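Two Baskets and One Tray
Posted in September, in the evening — by the author of this blog
Filed under: Home & Order, Small Habits

For a long time I believed that I was an untidy person. My mother believed it too, so there was no one to argue with me. Then last winter I moved to the apartment on Jutley Street, where the kitchen is so narrow that I can touch both walls, and I had to learn some order if I wanted to cook anything there. I am writing down what I learned, mostly for myself, but a few readers asked me about it after the post on shelves.

The biggest change came from baskets. I don't mean the pretty ones made of straw, which collect dust and leave small pieces everywhere. I mean simple plastic baskets with holes in the walls. I bought mine at Grarnley, the household store near the bus station, and I paid 11 dollars for the pair. I had gone there to buy a lamp.

I should say that I did not understand baskets at first. I filled them to the top and put them under the sink, and after one month I didn't know what was in them. A basket can hide things as well as a drawer can. What helped me was to put very little into each one. One bottle can have a basket for itself, if it is a bottle you use every day. My friends find this strange, but they also ask me where I keep the oil, and I can always tell them.

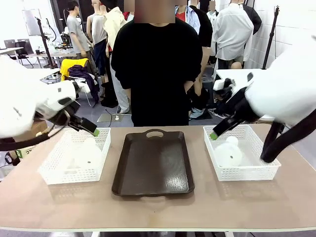 The tray was the second discovery. I always thought that a tray is for carrying breakfast to somebody who is sick. Now I think it is more like a small table on top of the big table. Things on the tray are in use. Things in the baskets are waiting. When I begin to cook, I move what I need from the baskets to the tray, and when I finish, I move it back. It takes me 60 seconds, I measured it once with the timer on the oven.

I prefer a dark tray. My first one was white, and every drop of tea was visible on it, so I was wiping it all the time and became quite nervous. The dark brown is more forgiving. If it has a shine you will see the fingerprints, this is true, but only when the lamp is on, and I can live with fingerprints. More important are the edges. They must be raised, even if only a little. I learned this from a bottle of vinegar which rolled slowly to the floor while I was watching it and holding a hot pan.

A handle is also good to have, the kind that is cut into the tray itself. A tray with metal handles does not go into my cupboard, and I returned one for this reason. The lady at the store was very kind, although I had lost the receipt.

Now the question of where everything stands. I put the tray in the middle and one basket on each side. I tried both baskets on the left, because I am right-handed and I thought the right hand needs free space. It did not work for me. I was reaching over the tray with wet sleeves, and I knocked down the salt two times in one evening. With a basket on each side, each hand has its own place to go. You feel it in the shoulders also, if you cook for a long time.
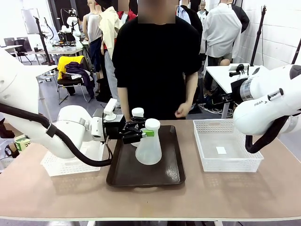 Choose things with a good cap. On a tray they stand close together and they will touch each other, and a cap that only sits on top will come off sooner or later. I use screw caps for everything liquid. For the shape, a wide bottom is best. Tall thin bottles look elegant in the store and then they fall down like bowling pins — I gave two of them to my neighbor, who keeps flowers in them.

Labels I am still not sure about. I wrote some for the baskets in my best handwriting, and then I changed what was inside and the labels were wrong for weeks. At the moment I have only one, on the basket with tea, and it says "tea."

Once a week I take everything off and wash the baskets under the shower. The small holes catch flour and an old toothbrush is the right tool for them. I dry them upside down on a towel. The tray gets only a soft cloth and a little soap, and I don't leave it in water.

Next month I want to try the same arrangement in the bathroom, where the shelf is even smaller and everything on it has a pump.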